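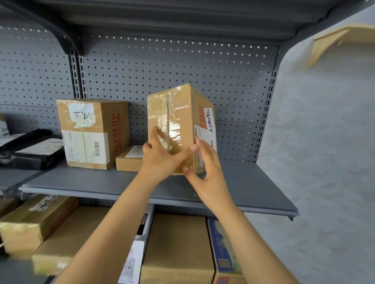
Palesa Hlongwane
List secretary, Wevholm Allotment and Seed Swap

22/01/2021

Re: [wevholm-growers] Spare beans, and the question of who gets them

Someone wrote:

> I sent in four packets of climbing beans and got back two packets of
> rocket and a squash I have never heard of. I don't want to make a
> fuss, but I have more rocket than I can eat already and so does
> everyone I know. Could we go back to the old way, where you asked for
> what you wanted and took your chances? Also, has anyone had any luck
> with Sellonska? Mine came up, looked about and lay down.

Thank you for not making a fuss. I've had eleven messages since that one came through, most of them also not making a fuss, so I'll answer the lot together.

The old way had people asking for what they wanted, and what they wanted was tomatoes. In the last year we ran it, 39 of you asked for Resa and we had seed enough for two. I drew names out of a colander. One person still crosses the path when she sees me coming. The present system, in which you get something of the same rough size as what you sent, was brought in to spare us all that, and I admit it has a rocket problem. Rocket is very easy to save seed from. You forget about it for a fortnight and there it is, gone to seed.

So for this round I propose a halfway house. Put down one thing you'd really like and one thing you can't bear to receive. I'll do my best with the first and I promise to respect the second. If all 40 of you write "rocket", then we'll know where we stand and I'll compost the lot. 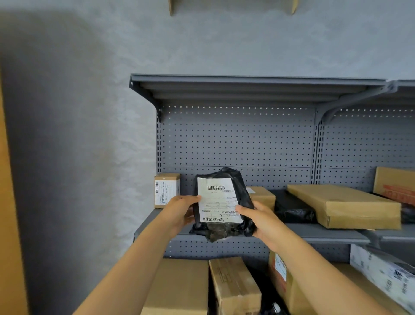 Postage is the other sore point. Anything thicker than a letter goes at the parcel rate, and a padded envelope with six broad beans in it is thicker than a letter. Last time I was handed one that had been posted with a stamp on it from a birthday card, and I paid the difference. Please flatten your packets — fold the top over twice, tape it along the whole edge, and write the variety on the packet itself as well as on the slip. Slips fall out. I have a jam jar of what I can only call assorted, and whoever takes it on in May will have an interesting summer.

Now, Sellonska. I've grown it for three years and it does lie down. It's a short bean that thinks it's a tall one. I gave mine hazel twigs the height of my knee and it was quite content, and cropped until the first frost. Don't water it in the evening or the slugs will have it by morning. If yours has already gone over, pile a bit of soil against the stem and leave it be. Two of my worst ones picked up again after I'd given them up.

As for the squash nobody has heard of, it's Yoo, and it was mine. The skin is grey and knobbly and the first one I cut open took a bread knife and some language, but it roasts very well and keeps until spring in a cold room. It wants a lot of space. Mine went through the fence and set two fruits in next door's compost heap, and I had to go round and ask for them back. I was given one.

A few of you asked whether we could swap tubers as well. I'd rather we didn't by post. They rot or they sprout, and the last dahlia I was sent had managed both. Bring them to the gate when we're allowed to stand about at it again.

Send me your one yes and your one no, off list please, so the rest don't have to read them. Last year's wish lists ran to 99 messages and we lost three members over it, one of whom I miss.

Palesa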